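Drirarberg Open Day: Cloth Table Recordings

Overview

Recordings from the open day at the Drirarberg lab, held on Apr 15, 2023. Visitors could sit at the round table and watch the arm at the cloth station, then ask questions. The set holds 3,771 short clips and a plain text log.

Station

A white arm reaches in over a round wooden table, with the gripper pointing down and one orange cloth on the tabletop. The cloth was left crumpled between runs -- please don't read anything into its shape at the start of a clip.

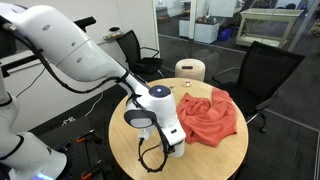

Contents

clips/ all recordings, one folder per session
log.txt start times and operator notes
splits/ 600 clips held back for testing

Of the clips, 819 have visitor questions in the audio. These were typed up by Kalliopi Nedeljković and are stored next to the clip under the same name.

Known issues

The viewpoint is not the same in every session. Small items near the far edge of the table were not logged, and they should not be treated as targets.
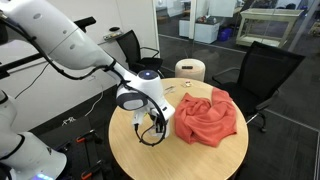
Clip times come from the Clokau recorder, which ran 2 seconds behind the log all day. The offset has not been corrected in the files. Add it yourself if you need to line up audio and log entries.

Access

Write to Ankica Grgić at the Drirarberg lab for a download link. Use for teaching and research is fine. A second release, with the typed questions checked again, is planned for August.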